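Flarnard > Who We Are > About the Newsletter

3 November 2021
By Yuto Shimada

Hi, and welcome! I'm Yuto, I write most of Flarnard, and if you've landed on this page you're probably wondering what it is and whether you want it in your inbox. Let me try to help with that.

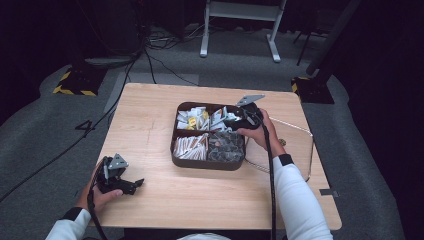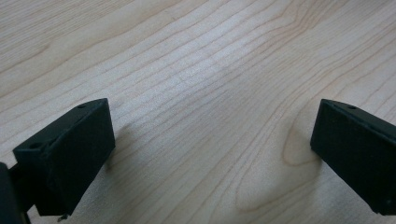

Two views of a wooden tabletop; the divided tray with the paper packets is in the first one.

Flarnard is a newsletter about the stuff governments sign with each other. Treaties, yes, but mostly the smaller things: fishing agreements, overflight rights, visa waivers, the side letters that get tacked onto a defense deal three months after the handshake photo. I've been hooked on this material since college, when a professor handed me a river-sharing agreement between two countries that could barely stand to be in the same room, and I read the whole thing on the bus home and missed my stop.

I started sending it out in January from my apartment in Nostberg, to a list made up of former coworkers, my sister, and a few people who I think signed up by accident (hello, you're still here, I'm very glad). The first issue was far too long. It was all about how a joint communiqué gets drafted and why both sides will fight until four in the morning over the word "welcomes." I got more replies to that one than to anything I'd written in years of regular newspaper work, and most of them were people telling me about their own favorite words to fight over. So I kept going.

We've put out 62 issues since then. There's a free one and a longer one for paying readers, and the longer one is where the annotated documents go. If you've never seen one, it's the full text of an agreement with my notes running alongside it in plain English, so when Article 7 says the parties "shall endeavor to consult," you get a note from me saying that means they don't have to.

The "we" is me and Masaru Nomura. Masaru edits everything I write and also does the shipping and ports coverage, because he spent a long stretch at a freight insurance company and understands harbors in a way I never will. We met when I called him for a quote on a canal toll dispute and he corrected my question, then corrected my follow-up. I asked him to look over the second issue and he sent it back with 393 comments on it. I counted them out of spite. Nearly all of them were right, so I offered him half the company, which at the time was worth a used laptop and a mailing list.

What do we cover? Alliances and the way they wobble, mostly. When a big contract between two friendly governments goes sour, the news is very good at the first 2 days: who's furious, who recalled whom, who wasn't warned. We like what comes later. Which working groups quietly stop meeting? Which trade round gets pushed back a month "for scheduling reasons"? Who shows up at the next dinner and where do they sit? I love a seating plan. I have a folder of them and will take any you've got.

We don't do predictions. I used to, back at the paper, and I was bad at it, and so was everyone I sat near. If you want to know whether a deal will hold, I can tell you what the exit clause says, how much notice it asks for, and what the last government that used it had to pay. After that you can guess as well as I can.

We also don't run anonymous quotes that only insult someone. People ask about this one a lot, usually people who'd like to give us one. If an official wants to call another official a clown, that's fine, they can do it with their name on it.

Money, since you should always ask. Flarnard is paid for by subscribers. We passed 1,000 of them over the summer and I'm still a little stunned about it. We don't take ads, and we don't take money from governments, embassies, parties, or anybody who sells ships or airplanes. The one outside arrangement we have is with Galum, a small audio outfit here in Nostberg. They turn the free issue into a podcast and keep whatever the podcast makes, and we don't get a cut. They don't see issues early either, which they grumble about, because it means their reader records on very little sleep.

Corrections go at the top of the next issue, in bold, with the name of whoever got it wrong. That's me more often than Masaru. I once put a strait on the wrong side of an entire peninsula and heard from a lot of you, some of you with maps. Please keep doing that.

A word about Sugiyama, because it comes up in the mail. Sugiyama was the old bulletin I wrote for before this, a print thing on stapled paper that went to law libraries. It closed, and its back issues aren't ours to give away, though I wish they were. If you're trying to find an old piece of mine from there, write to me with the subject and I'll send you my notes if I still have them. They're handwritten and a bit of a mess.

We're not hiring right now. We do buy pieces from outside writers, maybe one a month, and we'd especially like to hear from people who've worked as interpreters, clerks, protocol staff, or translators, and who've got something to say about how these meetings run. You don't need clips. Send a paragraph on what the piece would be and why you'd be the one to write it. Masaru reads pitches and he's kinder about them than he is about my drafts. We pay when we accept a piece, whether or not it runs that month.

Teachers, you can use the free issues in class without asking. The annotated documents too, if you drop us a line first, and we'll usually send along a clean copy without my notes so your students can have a go at it themselves before they see what I thought. One class disagreed with me on a withdrawal clause, wrote up why, and we printed it.

To get in touch, just reply to any issue. It comes straight to me and I answer most things, though I slow down a lot when there's a summit on. If it's about your subscription, put "billing" in the subject line so Masaru sees it, because I'm hopeless with the billing software and he has asked me to stop touching it.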